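Acrylic step risers for a snack counter, worth it?
General Discussion > Break Rooms, Honor Bars and Small Counters

63 replies to this board today. Showing page 1 of 1 for this thread.

kwillow_16
I look after the snack counter in a shared office building in Jikevstead. It's an honor system counter with a card reader and a price list taped to the wall. Until now everything sat in two shoebox-size bins and people dug through them. The candy at the bottom got old and the chips got crushed.

The owner gave me a small budget to fix it. I'm thinking of clear acrylic stepped shelves with dividers, the kind you see by a register. Has anyone used them for candy bars and small boxes? My worries are scratches, things sliding around, and whether they take up too much counter.

Counter is 8 feet long but the coffee machine uses a good part of it.

Maarten Willems
We use them at Olleck and I would buy them again. Three steps, with upright dividers. I put candy bars on the top tier and boxes lower down or at the end. Our table is a plain brown one and the clear plastic doesn't make it look crowded, which was a complaint with the old metal shelf.
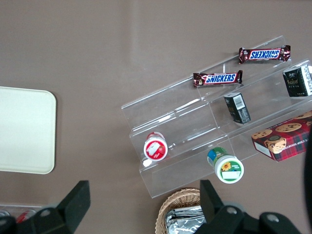
Snickers on the top step, tray to the left, basket in front.

The dividers matter more than the steps. Without them the bars drift sideways every time someone takes one. Measure a candy bar before you order, because some stands have slots made for makeup or nail polish and they are too narrow.

tallcounter
I'll disagree. I had an acrylic stand for a year and went back to baskets. Acrylic shows every fingerprint and you can't use regular glass cleaner on it. Mine got cloudy in the front where people's hands go. A wicker basket costs less, hides crumbs, and nobody has ever knocked one off the counter and cracked it.

Maarten Willems
You can clean it with dish soap and a soft cloth. Glass cleaner with ammonia is what makes it cloudy. I agree that they crack if you drop them.

tallcounter
Maybe. But I'm not the only one who cleans there, and whoever is on the evening shift grabs whatever bottle is under the sink. You have to plan for that.

pennyjar
Both have a use. Flat things go on steps, odd shapes go in a basket. Bars in a basket end up in one layer of the popular kind with everything else hidden under it. Fruit or single wrapped mints in a basket are fine.

kwillow, how many different items do you carry? If it's only four or five you might not need a stand at all.

kwillow_16
More than that. Several candy bars, tea, crackers, chips in clear bags from a local bakery, and bottled drinks. The drinks are in a fridge now but the fridge is going away in July when they redo the room, so the bottles will have to stand on the counter and people can get ice from the machine down the hall.

I sold 2,812 items last year according to the card reader, so it's not a huge operation, but it isn't nothing either.

Koen Hoekstra
For bottles you want a separate rack. Don't put them on the candy stand. The weight is too much for the thin shelves and a stepped candy stand is usually not deep enough for a bottle base anyway.

I work with Maarten on the same setup, so I can tell you what we did with the rest. Chips in clear bags go on a white wire rack with slanted shelves. The bags are light, so the rack doesn't need to be strong, and the slant keeps the front bag where people can see it. The bottles have their own acrylic rack with two tiers, three on the back and three on the front. I wouldn't try to fit more.

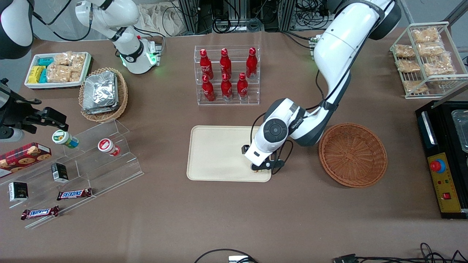
The reason I like two tiers for drinks is that you can tell from the door when it needs filling. With a single row, the front bottle hides the gap behind it. Put the heavy stuff toward the middle of the table and the light stuff in the corners. If somebody bumps a corner, you lose a bag of chips and not a bottle.

The one thing I would change is the wire rack. It marks the table if you drag it. Stick felt pads under the feet before you load it.

pennyjar
Second the felt pads. Cabinet door bumpers also work and they don't peel off as fast.

sam_at_segers
Where did you get the bottle rack? I've looked at the Trisimari one but the listing doesn't say how wide each tier is. We mostly stock the aluminum bottles and I don't know if they're the same width as the plastic ones.

Koen Hoekstra
I don't know that one, sorry. Ours came with a lot of other counter stuff and there's no label on it. Take a bottle and a tape measure, get the width at the widest point, multiply by three and add an inch. Then ask the seller for the inside measurement of the tier. The outside one won't help you.

tallcounter
What is the flat tray for? I see people put those out and I never understood it. It takes the space of a whole second stand.

Maarten Willems
Setting things down. Someone picks out a few items, puts them on the tray, and then pays. Before we had it, people piled their stuff on top of the candy while they looked for their card. I also use it when I restock. Old stock comes off the steps onto the tray, new goes to the back, old goes in front.

You can skip it if your counter is short. I'd keep it if there's room. Get one with a raised rim so round things stay on.

tallcounter
OK, the restocking part makes sense. I do that on the lid of the bin and it's a pain.

Still say baskets for anyone who has more than one person cleaning.

kwillow_16
This is helpful. Plan so far:

One three-step stand with dividers for bars and tea boxes
One two-tier bottle rack
Wire rack for the chips
Keep one of my baskets for fruit
Tray if it fits next to the coffee machine

Does the order on the counter matter? People come in from the left.

pennyjar
Put the thing you want to sell most where they walk in, and the card reader at the far end. Mine was in the middle and it made a line both ways.

Koen Hoekstra
I'd put the reader next to the tray, wherever the tray ends up. Far end is fine if the tray goes there too. Where they come in matters less than you'd think on a counter that short.

pennyjar
Eight feet is plenty to make a line when the coffee is on it. But sure, tray and reader together.

sam_at_segers
One more point about the stand. Check if the dividers are glued or if they slide in. Glued ones are stronger but you're stuck with the widths. I got the sliding kind and moved them twice in the first month when we swapped crackers for a wider box.

kwillow_16
Good to know, I'll look for sliding ones. I'm measuring the counter on Thursday and will order after that. Does anyone know if you can buy extra dividers separately, or do I need to get a second stand for parts?

sam_at_segers
Mine came with two spares in the box. I've never seen them sold alone. Email the seller before you order and ask for a couple extra.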